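# The table at Disusstead

*Feb 28, 2022*

The kitchen services building at Disusstead handles crockery and linen for a group of residential care homes. On an average day 2,949 pieces come back through the receiving door in grey tubs, and until last April every one of them was sorted by hand. Plates went left, mugs went right, cloth went into a chute, and anything that didn't belong went into a bin for someone to deal with at the end of the shift.

Sorting was the job people asked to be moved off. It is done standing, with the arms held out over a bench, and the wrist turns the same way for hours. The site's own injury log put more strain claims against the sorting bench than against the dishwashing line and the loading dock combined.

The operator, Trollutance, brought in an arm-based sorting cell, supplied and integrated by a small firm called Stilix. The cell has an arm, a two-fingered gripper, a wrist camera and a table. The software, Kodikara, identifies an item, chooses a grasp and decides where the item goes. If its confidence score falls under a set threshold, it stops and asks for a person.

How often it asks turned out to be the main question. In the first weeks the cell stopped constantly. Plates lying flat on the table were a particular difficulty. A plate has a low rim and very little to get hold of, and a gripper that comes in a few millimetres high will close on air. One that comes in low will push the plate along the surface. Cloth has the opposite problem: there is plenty to grab, but its shape changes from one tub to the next, so a grasp that was right last time may not be right now.

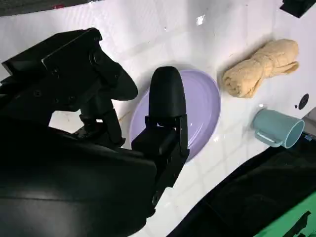 Stilix's answer was to collect more attempts. For 12 weeks, staff from the sorting bench guided the arm by hand controller through mixed sets of plates, mugs and towels, and the recordings were used to retrain the grasping model. The people doing the guiding were the same people who had sorted by hand. They knew, for instance, that a mug on its side is best dealt with before the cloth next to it, as a towel dragged across a table will take a light mug with it. That order of work is now built into the software.

By the end of the period the cell was placing 2,740 pieces a day without help. The remainder still goes to a person, and it is the awkward part of the load: nested bowls, wet cloth stuck to a tray, cutlery wrapped in napkins.

No positions were cut, but the jobs are different. The bench once had a full crew on each shift. It now has one operator, who watches the cell, clears stops and checks the fingertip pads for wear. The others moved to packing and dispatch, where there had been vacancies. Two former sorters train new operators and are paid at a higher grade for it.

Opinion on the floor is mixed. Operators report less soreness in the shoulders and hands. They also describe long stretches of watching, broken by short periods when everything needs attention at once. The old bench was a place to talk, and the operator's station is not. Management has started rotating operators out every two hours, which has helped with alertness and done little for the isolation.

There is also the matter of pace. The cell works at a constant rate, and the packing line downstream has had to match it. Packers used to get a natural lull when the sorters changed over. That lull has gone, and a scheduled break has been put in its place after a request from the shift representatives.

Trollutance has budgeted for a second cell and has not yet set a date. Before it is ordered, the company wants the stop alarm made quieter and the operator's station moved closer to packing, so that whoever is on duty can at least hold a conversation.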